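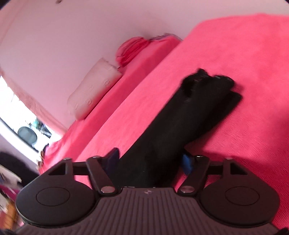

How to pack for a week with one small bag

Filed under: Getting Away. Last updated 1st May.

Every April I tell myself I will take less, and every April I stand in a guest house in Clondov holding a second pair of smart shoes. After some years of this I have a method. It is dull and it works, and I have stopped paying airlines for the privilege of moving my jumpers about.

What you need

A soft bag that fits under a seat. Mine is a Staleck, bought second-hand, and the zip sticks.
Kitchen scales, or bathroom scales and some patience.
A bed, cleared of cats and laundry.
An evening when you are not leaving the next morning.

Step 1. Lay everything out

Put every single thing you mean to take on the bed. Chargers too. Packing straight from the wardrobe into the bag is how people end up with four belts. Laid out flat, four belts look like what they are.

Step 2. Pick a dark colour and stick to it

Choose black, navy or grey for the bottom half and let the tops do as they please. Dark trousers forgive soup. If you insist on cream linen, you are on a different sort of holiday and need a different page.

Step 3. Take some of it away

Go along the bed and remove anything you packed for a person you might become. The running kit, in my case. Also the novel you have been meaning to finish since you were at school. One spare jumper may stay.

Step 4. Fold, then roll

Rolling straight off leaves you with a fat sausage. Fold first: lay the top face down, bring both sides in to the middle, tuck the sleeves flat, then fold up from the hem once. Now roll from the collar end, pressing as you go. Trousers are folded leg to leg and rolled from the waist. Shirts with proper collars should be folded and laid on top of everything, where they will crease anyway but with dignity.

Step 5. Fill the bag

Shoes at the bottom, heel to toe, with socks inside them. Rolls go upright, like files in a drawer, so you can pull one out without digging. Wash bag last. Leave a hand's width at the top for the cheese you will buy.

Step 6. Weigh it

My last one came to 5,200 grams, of which 1,633 was shoes. I have made my peace with this. Weigh yours before you shut it, then again when you have put back the thing you took out in Step 3.

On the way home

Dirty clothes take up more room than clean ones. I have no explanation. Put them in a thin cloth bag, kneel on it, and wear your heaviest coat to the station whatever the weather.

Comments (20)

Next: Getting soup out of linen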